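Ditunero Laundry - data card and notes

Can a machine do the washing yet? Sort of, sometimes, and it's a lot of fun finding out!
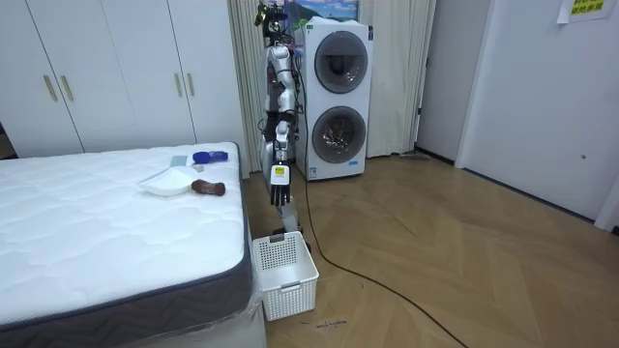

Ditunero is a set of 579 recorded laundry attempts by a humanoid robot, put together by Intan Purba and Fernanda Macedo at Miltach. We picked laundry as it's the chore everyone asks us about, and it mixes easy bits (a basket stays the shape it is) with horrible ones (a wet sock does not).

What's in it

- 579 attempts, each with video, joint positions and a short written note
- 4 chores: carry the basket, open the machine door, load, unload
- 3 outcome labels: done, partly done, gave up
- 2,000 still frames with clothes, baskets and doors outlined by hand

How it's going

Carrying the basket is the bit we'd show your mum. The hand finds the rim, lifts, and off it goes. Doors are coming along nicely too, though the higher one needs a different reach and we've kept those attempts in their own folder.

Loading is slow. Towels are fine, but fitted sheets catch on everything, and unloading a tangled load still beats the robot more often than we'd like. When it gets a whole jumper through the door in one go we cheer - you can hear us in the audio if you turn it up.

Known gaps

All attempts were made in daylight colours of clothing, so there's very little black or navy. No folding, no ironing, no detergent. The "partly done" label is a judgement call, and Intan and Fernanda didn't always agree on it. Both labels are in the file where they differ.

Using it

Start with the folder called basket, then try load. Please keep the test split for testing. The older Figueiredo loader reads the joint files but skips the notes, so use the one in tools/ if you want both.

Fixes and new labels are very welcome. We go through them on Thursday afternoons.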